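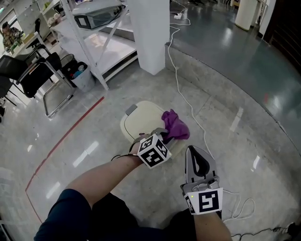
Samstag, kurz nach Mitternacht, und ich sitze immer noch vor dem Logviewer. Der Posenschätzer hat mich heute den ganzen Tag beschäftigt, und ich will es aufschreiben, solange ich noch weiß, was ich wann geändert habe (mein Notizzettel ist ein Schlachtfeld). Also: Die Marker auf den Würfeln werden ja ganz klassisch erkannt – Konturen suchen, Vierecke rausfiltern, Muster lesen, Pose ausrechnen. Läuft im Grunde seit Wochen. Nur eben nicht auf diesem Boden! Der ist hellgrau, poliert und spiegelt die Deckenlampen dermaßen, dass die adaptive Schwelle jedes Mal in die Knie geht, sobald ein Würfel vor so einem hellen Fleck steht. Weißer Würfelrand auf weißem Reflex, da ist dann schlicht keine Kante mehr. Beim linken Greifer am cremefarbenen Tablett habe ich wenigstens zwei Markerflächen gleichzeitig im Blick, das stabilisiert ungemein.

Mit einer einzelnen Fläche ist es das alte Elend: zwei Lösungen, die beide fast gleich gut passen, und der Löser springt fröhlich zwischen ihnen hin und her. In der Kurve sieht das aus, als würde der Greifer im Takt mit dem Kopf nicken. Ich hatte dafür irgendwann einen Tiefpass eingebaut und mich sehr schlau gefühlt. Der Tiefpass macht aus dem Nicken aber bloß ein weiches Nicken, und obendrein hängt alles hinterher. Den habe ich heute Vormittag rausgeworfen, ohne Abschied.

Jetzt ist es so: Ich behalte immer beide Kandidaten und entscheide erst mit dem Bewegungsmodell, welcher zum vorigen Zustand passt. Wenn der Abstand zwischen den beiden zu klein ist, nehme ich gar keinen und lasse die Vorhersage weiterlaufen, maximal 4 Bilder lang. Hatte erst 6, da driftete mir die linke Hand beim schnellen Ziehen sichtbar weg. Ob vier wirklich besser ist oder nur auf meinen Daten von heute, weiß ich noch nicht. Muss ich mit den alten Aufnahmen aus Gistdale gegenprüfen, da war der Boden matt und dunkel, also genau das andere Extrem.

Mittags Brötchen über der Tastatur, Krümel in der Leertaste, seitdem klemmt sie ein bisschen.

Dann der Nachmittag, oh je. Ich habe fast zwei Stunden lang einen Fehler in meiner Kandidatenauswahl gesucht, der gar keiner war. Die Trajektorien sahen bei langsamen Bewegungen wunderbar aus und bei schnellen war alles um ein Stückchen verschoben, links mehr als rechts. Ich habe Vorzeichen geprüft, Quaternionen normalisiert, die nochmal normalisiert (man wird ja abergläubisch), Testfälle geschrieben. Und am Ende waren es die Zeitstempel. In der Konfiguration stand der Versatz in Sekunden, der Reader erwartet ihn aber in Millisekunden. Faktor 1000, mein lieber Freund und Kupferstecher! Der Versatz war damit praktisch null und die Öffnungsweite der Greifer lief der Kamera davon. Ich habe das Feld jetzt umbenannt, mit der Einheit im Namen, und der Parser bricht ab, wenn jemand das alte Feld benutzt. Hätte ich schon im Februar machen sollen, da bin ich nämlich über genau dieselbe Sache gestolpert. Steht sogar hier im Tagebuch, ich habe nachgeschlagen. Peinlich.

Danach lief es aber richtig gut! Nach dem Fix liegt die Erkennungsrate bei 95 Prozent der Bilder, über beide Hände gerechnet. Vorher hatte ich mich gar nicht getraut, das ordentlich auszuwerten. Was fehlt, sind vor allem Momente, in denen die Hand so gedreht ist, dass der Würfel ungünstig steht, und natürlich weiterhin die Reflexe. Gegen die habe ich abends noch etwas ausprobiert: die Schwelle nicht mehr über das ganze Bild mit einer festen Fenstergröße, sondern nur in einem Ausschnitt um die vorhergesagte Position, und dort mit mehreren Fenstergrößen nacheinander. Kostet Rechenzeit, aber der Ausschnitt ist so klein, dass es kaum auffällt. Gefällt mir sehr.

Weniger schön ist die Sache mit dem Stoff. So ein zerknülltes lila Tuch ist für die Planung ja das Gemeinste, was man sich aussuchen kann, weil es keine feste Form hat, und das Segmentierungsmodul macht daraus mal einen Klumpen und mal drei. Solange es auf dem Tablett liegt, geht es noch, der Farbunterschied hilft. Aber wo der Stoff über den Rand hängt, zieht die Maske gern den Schatten mit, und dann glaubt der Planer, das Tablett sei auf dieser Seite breiter. Den Griffpunkt an der Kante legt er dann irgendwo in die Luft. Ich habe fürs Erste eine grobe Plausibilitätsprüfung eingebaut, Rechteck anpassen und Ausreißer wegschneiden. Das ist Flickwerk, das weiß ich, bitte nicht zitieren. Richtig wäre, das Tablett und den Stoff getrennt zu verfolgen, auch wenn sich beides überlappt. Dafür brauche ich aber einen freien Kopf und den habe ich heute nicht mehr.

Ach ja, Seltiscombe (unsere Abspielsoftware, falls ich das in fünf Jahren lese und mich wundere) kann jetzt beide Kandidatenposen halbtransparent übereinander zeichnen. Das hat eine halbe Stunde gedauert und mir vermutlich mehr gebracht als alles andere diese Woche. Man sieht sofort, wo die zwei Lösungen auseinanderlaufen und wo sie fast aufeinanderliegen. Ich habe mir dann bestimmt zwanzig Minuten lang einfach nur Sequenzen angeschaut, vor und zurück, wie andere Leute Katzenvideos.

Offen für nächste Woche: die Gistdale-Daten durchjagen, den Flerkbridge-Export reparieren (der schreibt die neuen Felder noch nicht mit, die Kollegen dort haben schon zweimal gefragt), und die Handauge-Kalibrierung nochmal machen. Letzteres schiebe ich vor mir her, es ist so eine elende Fummelei, und der Restfehler ist zwar noch im Rahmen, aber schöner geworden ist er nicht. Außerdem will ich wissen, warum der rechte Greifer in offener Stellung manchmal als halb geschlossen gemeldet wird. Ich tippe auf die Interpolation zwischen den Stützstellen, am oberen Ende habe ich nämlich nur eine einzige gesetzt.

Der Rechner läuft über Nacht durch, ich habe die komplette Auswertung mit der neuen Schwelle angeworfen. Die Leertaste klemmt noch. Ich geh ins Bett.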